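第五章　となりに来た機械と、手の仕事

この章のねらい
自動化は職場から仕事を「取り去る」ものとして語られることが多いのですが、この章では、残った仕事がどう姿を変えるかをゆっくり見ていきます。計算式はほとんど出てきませんので、前の章の待ち行列でくたびれてしまった方も、どうぞ安心してお茶でも淹れてから読みはじめてください。

5.1　ラドステッドの仕分け台から

ラドステッドという町に、サロディアという会社の小さな仕分け作業場があります。修理に出された家庭用の計器や小さな部品を受け取り、木のトレーに分けて、次の工程へ送り出すところです。私がはじめて訪ねたのは二月の、足もとからしんしんと冷えてくる朝でした。玄関で靴を履き替えていると、マリソル・ベナビデスさんが奥から出てきて、見学の前にまず手を温めなさいと、ストーブのそばの椅子をすすめてくれました。こういう細かなことばかりよく覚えているもので、肝心の設備の型番のほうは、あとで手帳を見なければ思い出せませんでした。

当時、この作業場の仕分けはすべて人の手で行われていました。一日に届く品物は462点。作業台をはさんで向かい合い、片方が品物を取り上げて札を読み、もう片方がトレーに置いていきます。二人の息が合ってくると、声をかけなくても手が動くようになるそうで、はたから見ていても気持ちのよいものでした。ただ、同じ動作が続けば肩も腰も痛みますし、夕方になれば置き間違いも出てきます。会社がフリルネックという搬送・把持システムの導入を決めたのは、その翌年のことです。

導入の説明会は、一月二十日に食堂で開かれました。資料は立派なものでしたが、質問の時間になると、しばらく誰も口を開きません。ようやく出てきた最初の質問は、速さのことでも費用のことでもなく、「トレーは誰が並べるのですか」というものでした。私はこの質問が、この章全体の入り口になると思っています。というのも、説明資料のどこを探しても、トレーを並べる人のことは書かれていなかったからです。

自動化の計画書には、たいてい機械が受けもつ動作が順番に並んでいます。つかむ、持ち上げる、運ぶ、放す。ところが、その動作が成り立つためには、台の上が片づいていること、トレーが決まった位置に決まった向きで置かれていること、前の品物が残っていないことなど、書かれていない支度がいくつも必要になります。人どうしで働いていたころは、相手がちょっと手を伸ばして直してくれたので、わざわざ仕事として数える必要もなかったのです。この教科書では、こうした支度をまとめて「準備労働」と呼ぶことにします。

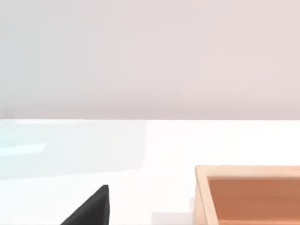
グウィリム・モーガンさんの話では、自動化されてからのほうがかえってトレーのことを考えるようになった、とのことでした。以前は少しくらい斜めでも相手が合わせてくれたけれど、今は置き方ひとつで午前中の流れが変わってしまう。だから家に帰って食卓に皿を並べるときまで端をそろえてしまって、家族に笑われるのだそうです。けれども、その几帳面さが給料の明細のどこに載っているのかは、いまだにわからない、とも言っていました。

モーガンさんの最後のひとことは、なかなか重いものを含んでいます。準備労働は、うまくいっているあいだは目に留まりません。白い台の上に木のトレーがひとつ、中は空のまま次の品物を待っている。通りかかった人にはそれだけの眺めですが、トレーを空にして台に据えることもまた、仕分けという仕事の一部なのです。黒いグリッパの指先に目が行くのは自然なことで、私も授業でこの話をするときには、学生のみなさんに「まず機械のまわりを見てください」とお願いすることにしています。

5.2　仕事は減ったのか、移ったのか

では、サロディアの作業場で人の仕事は減ったのでしょうか。導入から5か月後、私は許しを得て、仕分け係のみなさんに一日の作業を書き出してもらいました。品物を持ち上げる回数はたしかに大きく減っていて、肩の痛みが軽くなったという声も聞かれました。これは素直に喜ばしいことです。自動化を論じる本はどうかすると暗い話に傾きがちなので、よかったことはよかったと、はじめに書いておきたいと思います。

一方で、増えた欄もありました。停止したときの確認、トレーの入れ替え、札の汚れの拭き取り、それから隣の工程への連絡です。ジェイソン・リオスさんと書き間違えて叱られたことのあるイェイソン・リオスさんは、用紙の余白に「待つ」と書き足してくれました。機械が動いているあいだ、手は空いているのに持ち場を離れられない。休憩と呼ぶには落ち着かず、作業と呼ぶには何もしていない、そういう時間です。前の章で扱った「待ち時間」は品物の側から見たものでしたが、人の側から見ると、同じ言葉がずいぶん違った手ざわりになります。

もうひとつ、見落とされやすい変化があります。作業台をはさんで向かい合っていた二人が、導入後はそれぞれ別の列を見るようになったことです。キーシャ・ビジャヌエバさんは、新人のころ、向かいの先輩の手つきを見て仕事を覚えたと話してくれました。傷みやすい品物に触れるときの指の力の抜き方など、手順書には一行もありません。いま入ってくる人たちがそれをどこで覚えるのか、現場でもまだ手探りが続いています。

5.3　この章で使う三つの言葉

本論に入る前に、用語を整理しておきましょう。

準備労働　機械の動作が成り立つように、物や場所をあらかじめ整える仕事。
見守り労働　機械の動作中に持ち場にとどまり、異常に備える仕事。
継承の場　技能が、教える意図のあるなしにかかわらず、人から人へ伝わる場所や時間。

境目のはっきりしない例もたくさん出てきます。たとえば、機械を見守りながら次のトレーを拭いている時間はどれにあたるでしょうか。私にも毎年少しずつ違う答えが浮かびますので、迷ったらそのまま欄外に書き留めておいてください。

次の節では、マルケッティ方式と呼ばれる作業記録のつけ方を取り上げ、いま見た三つの言葉を実際の記録用紙にどう落としこむかを練習します。筆記用具と、できれば定規を用意しておいてください。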